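4.2 The open day

The third part of the study took place during an open day at the Kurkness laboratory. Visitors came in groups of five, and each group stayed at the packing station for 13 minutes. Anong Somboon explained the task and Nattawut Meesuk answered questions about the Horkatton gloves. We did not ask the visitors to operate anything themselves, as the ethics approval covered only observation and a short interview at the end.

The task was chosen because most visitors know it from shops. The operator has a handheld barcode scanner, a plastic bag, a basket and a small number of boxed goods (Figure 3). The movements of both hands are recorded through controllers worn over the gloves, and these recordings are later used for training the Flustia arm.

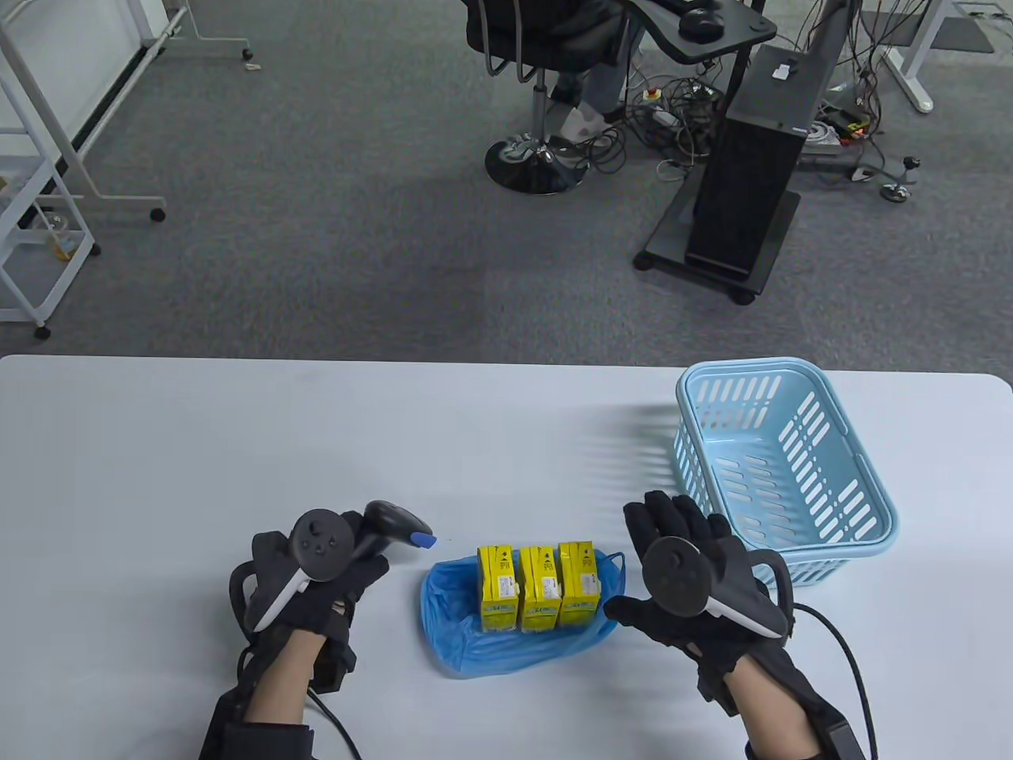 Kurkness, June 16, 2019

Figure 3. The packing station. The operator holds the scanner in the left hand; three yellow boxes stand on the light blue bag, with the basket to the right.

In the interviews, many visitors spoke first about the gloves and only later about the robot. One retired shop assistant told Manee Yimyam that she had expected a keyboard or a joystick — "something from an office" — and that she found the use of the hands easier to follow. Others wished to know how tired the operator becomes during a long shift. We had not prepared an answer to this, and we added the question to the second round of interviews in December.

The visitors also asked why the scanner stays in the same hand between two items. This is a rule of our protocol, which follows Marciniak and keeps the recordings comparable between operators.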